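Home | Materials | Kitchen and Table | Tools | Index A-Z

Cutting board

By Lionel Haworth
Last revised Wed 21 January

A cutting board is a flat, portable surface on which food is cut. It protects the worktop beneath and limits wear on the knife edge. Boards are made from wood, bamboo, plastic, rubber and, less suitably, glass or stone. This article deals mainly with wooden boards, their construction and their care.

Construction

Wooden boards are classed by the direction of the grain at the cutting surface. In a face-grain board the broad side of the plank is uppermost. In an edge-grain board the planks are ripped into strips, turned through 90 degrees and glued side by side, so that the narrow edge takes the cut. In an end-grain board the strips are cut again into short blocks and stood upright. End grain is kindest to the knife, as the blade passes between the fibres, but it takes up water quickly and needs more glue joints than the other types.

Single-plank boards are still made, but wide planks tend to cup as their moisture content changes. Gluing up several narrower pieces spreads the movement and allows smaller timber to be used. Makers often set strips of differing shade next to one another. The bands are mostly decorative, though the woods chosen should shrink and swell at similar rates - a poor match will open the joints within a few seasons.

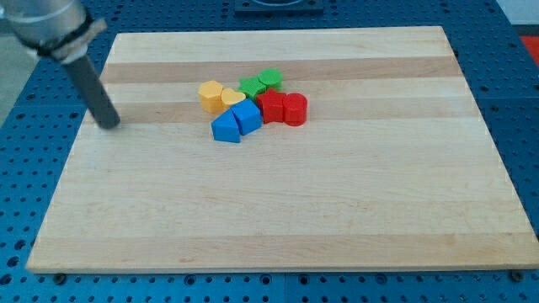
Timber

Close-grained hardwoods are preferred. Maple, beech and sycamore are the usual choices in northern Europe and North America. All three are pale, fairly hard and free of strong odour. Walnut and cherry are softer and darker and are common as contrasting strips. Oak is used less often: red oak in particular has open pores which hold liquid. Softwoods such as pine dent easily and may pass a resinous taste to food.

The joiners' workshops at Garnberg worked almost wholly in beech and sold their boards unfinished. Those at Lomach, further down the same valley, favoured sycamore and rubbed the surface with oil before sale. Poduval's handbook of domestic woodwork records both practices and gives 4 centimetres as the least thickness for an end-grain board.

Finish

Mineral oil of food grade is the most common finish. It does not harden and must be renewed. Linseed and tung oils cure to a firmer surface but need several days between coats. Beeswax may be melted into the oil to slow the entry of water. Varnish is seldom used on the cutting face, where it chips under the knife.

Care

A board should be washed by hand, wiped and stood on edge so that air reaches both faces. Soaking and machine washing weaken the glue and may split the wood. Deep cuts can be removed with a scraper or a sander, working to a fine grade and oiling again afterwards. Separate boards are advised for raw meat and for food eaten uncooked.

See also: Butcher's block; Chopping knife; Wood glue

Contact the editors | Copyright Ondex Reference | Back to top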